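Search this site
Enter keywords
Go

Keeping the old machines going: a talk with Fatima Usman

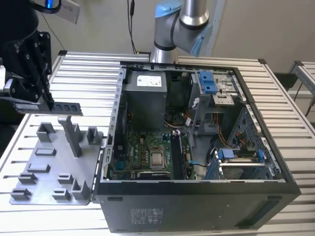 Fatima Usman learned to fix computers the way other people learn to cook, by standing too close to somebody who was already doing it and getting told to move her elbow. In her case it was an uncle with a rented counter at the back of a shoe store in Skavville, and she was there after school most afternoons with her homework spread out among the screws.

"He never taught me anything on purpose," she says, pouring me a second cup of tea before I've finished the first. "He would talk to himself, and I would listen. 'Now why are you beeping at me,' he'd say. And then he would answer in the computer's voice, which was a very rude voice. I still hear it when something won't start."

The counter is long gone, and so is the shoe store, but Fatima has been running her own repair shop, Brudden, on the other side of town for long enough that she now fixes computers for the children of her first customers. We met there one January morning, with the heater ticking away and the front window fogged halfway up. I had meant to stay for an hour. It was getting dark when I left, and I had been fed twice.

Most of what comes through her door is old. People bring desktops they bought for a child who has since graduated, or a tower that has lived under a desk at a dentist's office and has breathed in a good many years of carpet. She loves the desktops best of all. "A laptop, I respect," she says. "But a big old tower, you can get your hands in there! You can see what you're doing. Somebody designed it thinking that one day a person would want to open it, and I find that very polite."

I asked what she does first when one arrives, and she said she asks the customer to tell her the story. Some of them are embarrassed and want to skip right to the price. She makes them sit down anyway – there is a green armchair for it, with a crocheted blanket over the worn side – and tell her when the trouble began and what else was going on in the house that week. A new lamp, a move from one room to another, a grandson visiting.

"The story is half the repair," she says. "A lady came to me, she'd been told she needed a whole new computer, and she was ready to pay for it. I asked what had changed. She had moved her desk to be by the window, and she was using a different power strip, one from the garage. I gave her a power strip. She brought me a lemon cake."

Her prices are written on a card by the door: 30 dollars to look at a machine, and 50 if it needs to stay the night. Parts are extra, and a good number of them come out of the drawers along her back wall, which she has labeled by hand in a system I couldn't follow even after she explained it. Memory is filed under the month she pulled it. Fans are filed by how loud they are.

For a few years she tried it the modern way. A company called Plistum offered her a contract doing repairs for several office buildings, with a ticket number for each job and a timer that started when she picked it up. She lasted until ticket 3433. She remembers the number because it was a machine belonging to a man who had written, in the box for describing the problem, only the words "please be careful, it has my wife's recipes."

"And the timer is running," she says. "I'm supposed to swap the drive and send it back empty, that's the procedure. I stayed until nearly midnight with that drive. I got most of the recipes. Then I wrote to Plistum, a very nice letter, and I told them I was going home."

These days she teaches as well, one evening a week in the back room, for anybody who wants to come. They start by taking a desktop apart and putting it back together, and they do it again the next time, and the time after that, until they stop being afraid of it. The class has a name, Âu, which was picked by her first student and which she says I should ask him about, and I'm sorry to report I never did. She has one firm rule, that everybody touches bare metal on the case before reaching inside, and she says it so often that the students say it along with her.

How many machines has she saved, does she think? She waved the question off, and then she came back to it over the soup. "My uncle used to say he would retire when he had fixed 100 that somebody else had given up on. I think he passed that before I was out of high school. He just liked having it to look forward to."

She walked me out, still talking, and got as far as the corner before she remembered she had left the kettle on.

Last updated: January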